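4.2 Handling rules for socketed parts

The rules in this section apply to the removal and placement of processors in desktop computers by a single arm with a two-finger gripper. They were drafted at Mellis in September and revised after the first round of use in the Pundeo cell. Rules 1 to 6 cover fixturing and approach and are given in Section 4.1. The two that remain, 7 and 8, cover contact with the part itself.

Rule 7 requires that the case be laid flat, open side up, and held against the table before the arm enters it. A case that shifts during a pull loads the socket sideways, and the controller cannot tell this load from normal resistance.

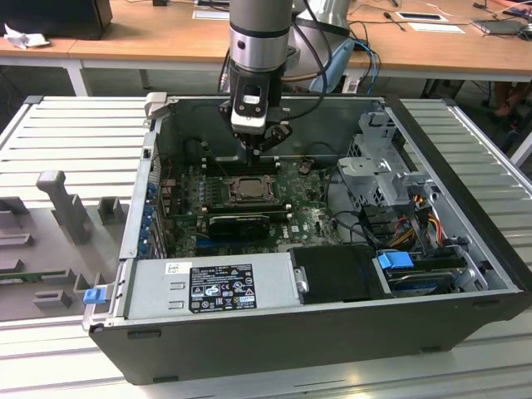
The approach must be vertical for the last 50 mm. Motion inside the case is planned against a keep-out volume that includes the drive cage, the memory latches and all loose wiring. Wiring is the weak point of this scheme — its position differs from unit to unit, and the volume must be rebuilt for each case. A volume copied from an earlier unit of the same model is not accepted.

Rule 8 concerns the grip. The fingers may touch the processor only at its edges. Old thermal paste on the heat spreader lowers friction and may transfer to the fingertips, so the fingertips are inspected after every pull and cleaned before the next part is handled. Once the socket is open, no tool path may cross the contact field except the one that removes or places the processor.
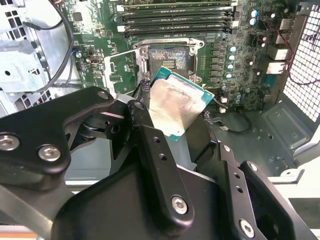 Should the arm retry a failed grasp without an operator? Only if the part has not left the socket; once it has been lifted, the arm must hold position and wait for a person to release the stop.

The Pan logger records finger force and wrist pose for 900 ms before and after each contact event. Records with gaps are rejected. The Aleck checklist is completed by the operator at the cell and stored with the log under the same run number.
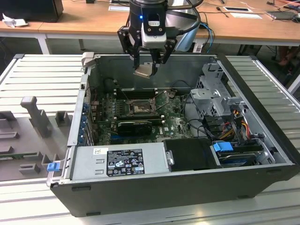 Figure 3. Gripper above an open tower case, with the processor socket empty.

Operators are to confirm by eye that the socket is clear before any placement run begins. Camera checks may be used in addition, but they do not replace this step.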